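Kitchen > Tableware > Notes
3 min read

I gave away most of our plates in August. We had 36 of them, for a household of two, and the cupboard door hadn't closed properly since we moved to Liltby. What stayed was the white dinner set and a handful of coloured plates that don't match anything.

The coloured ones get used far more than the set does. They come out for breakfast, for fruit in the afternoon and for whatever is left over at 11 at night. I bought the first few from Wetent when the shop was closing down and added to them from the Clonitz outlet, so the sizes are all slightly different and they stack badly. I keep the wide ones at the bottom and the smaller, deeper ones on top.

Fruit is what I use them for most. Watermelon needs a plate with a rim or the juice ends up on the table, and a white table shows every drip. Avocados do better on something a bit dished, as they roll.
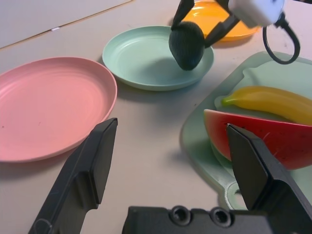

Pale green is a mistake for avocado, according to a reader who wrote in after my last post on plates, as the two greens make each other look dull and pink would be the better choice. I tried it both ways and I still prefer the green. Watermelon on pink I'm less sure about.

The next job is the bowls. There are too many of those as well, and the big one from Sangkhawat takes up half a shelf on its own. I'll probably keep it.

Filed under: Plates and bowls, Clearing out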